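Handreichung für Gebetsräume, Abschnitt 2: Die Namensrezitation vorbereiten und leiten

August, zusammengestellt von Sushil Maurya

Der Abschnitt gilt für das gemeinsame Rezitieren mit Gebetskette im kleinen Kreis. Für Einzelandachten siehe Abschnitt 10.

1. Den Raum vor Beginn lüften und die Sitzkissen im Halbkreis auslegen. Die Mitte bleibt frei.

2. Schuhe und Telefone bleiben im Vorraum.

3. Gebetsketten auslegen. Die Ketten des Hauses haben 27 Perlen und eine größere Anfangsperle. Wer eine eigene Kette mitbringt, darf sie benutzen.

4. Das Namensblatt verteilen. Es enthält Anrufungen aus mehreren Überlieferungen, jeweils in Umschrift und deutscher Übersetzung.

Hinweis: Die Umschrift folgt dem Liederbuch aus dem Haus Lukov. Ältere Blätter weichen bei den langen Vokalen ab und sollen nicht daneben verwendet werden.

5. Mit 10 Minuten Stille beginnen. Die Leitung schlägt die Klangschale einmal an.

6. Die Leitung spricht den Namen vor, die Gruppe wiederholt ihn. Pro Perle ein Name, pro Name ein Atemzug.

7. An der Anfangsperle anhalten, die Kette wenden und zurückgehen. Die Anfangsperle wird nicht überschritten.

Achtung: Das Tempo nicht steigern. Bei Schwindel ruhig weiteratmen und nur noch zuhören.

8. Mit einem gemeinsamen Schlusswort enden. Ketten und Blätter zurück in die Holzkiste legen. 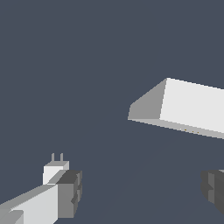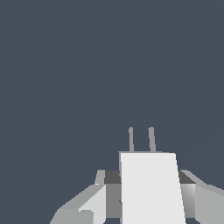
Arbeitskreis Liturgie und Andacht, Haus Pridus

Rückfragen zur Aussprache bitte schriftlich einreichen.

Zuletzt erschienen
- Abschnitt 1: Räume und Zeiten
- Namensblatt, Fassung Chaudhary
- Stille Stunde in Plusach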